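Cindora Wooden Toys: we are looking for painters of cubes (part-time, two places) 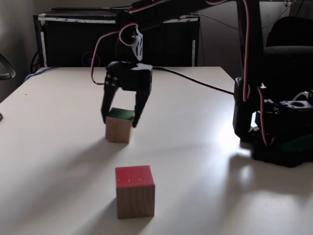

Cindora is a small workshop making wooden cubes for children, for shops and for nursery schools. From May we have more orders than our hands can finish, and so we search for two persons who like quiet and exact work.

The work is simple to explain, but it needs patience. Our cubes are of pale wood and they stay natural on the sides, so that the grain can be seen. Only one face gets colour. For the set called Sutora we use a bright red and a dark green, and for the set called Jestach there are more colours, which you will learn in the first weeks. The edge between the paint and the bare wood must be clean. If paint runs on the side, we sand the cube and begin again.

What you will do:
Sand the cubes by hand before painting.
Paint the top face in two thin layers and leave it to dry between them.
Look at every cube in good light and put aside those with specks in the paint or with a rough corner.
Pack the finished sets in their boxes. The small set has 20 cubes and the big school set has 162.

What we ask from you:
You can sit or stand at a table for a half day and keep your attention on small things. You see well the difference between near colours. You do not need a diploma, and experience with wood or paint is welcome but we can also teach you. You should understand simple English, as our notes and order papers are written in it.

What we offer:
A contract of 20 hours in the week, mornings or afternoons, as you agree with your colleague. Paid training in the first month. Gloves, aprons and masks for sanding are given by us. There is a bright room with white tables, a kitchen for your lunch, and free parking for bicycles. The bus 339 stops 2 minutes on foot from our door.

How to apply:
Please write us a short letter, one page is enough, and tell us when you could start and which half of the day you prefer. If you have made something with your hands, you may add a photo of it. Leave the letter in the box at the workshop or give it in our shop Su, on the same street. We invite all suitable persons for a trial morning, which is also paid.

The last day for letters is Jul 24, 2021. We answer to everybody, also when the answer is no.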